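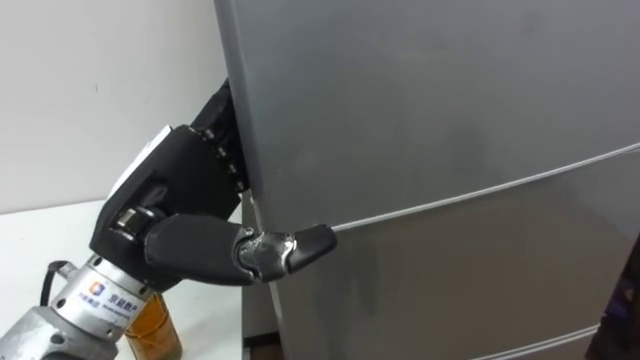

Tips for recording fridge door examples

Wipe the door edge before each session. Grease makes the fingertips slide, and the policy picks up the slide along with the pull.

Start some examples with the hand already at the seam and some with it well out of view. Our first 400 all began at the seam, and Galla never learned to find it.

Move jars back from the wrist's path. Vary the grip height every 10 takes.
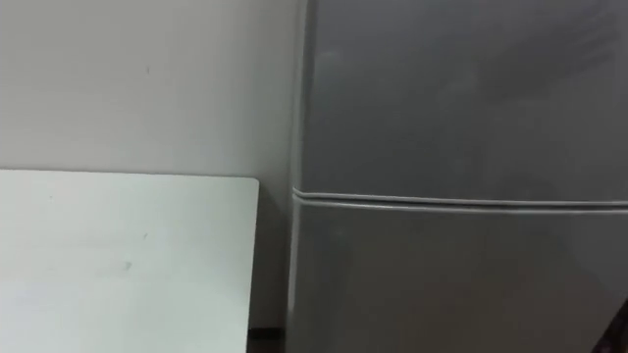

Two-door fridge with no handle showing. Aim for the seam or the side edge.

Keep failed pulls in their own folder. Fengying Tang labels them on Wednesday, and Condard trains on them separately.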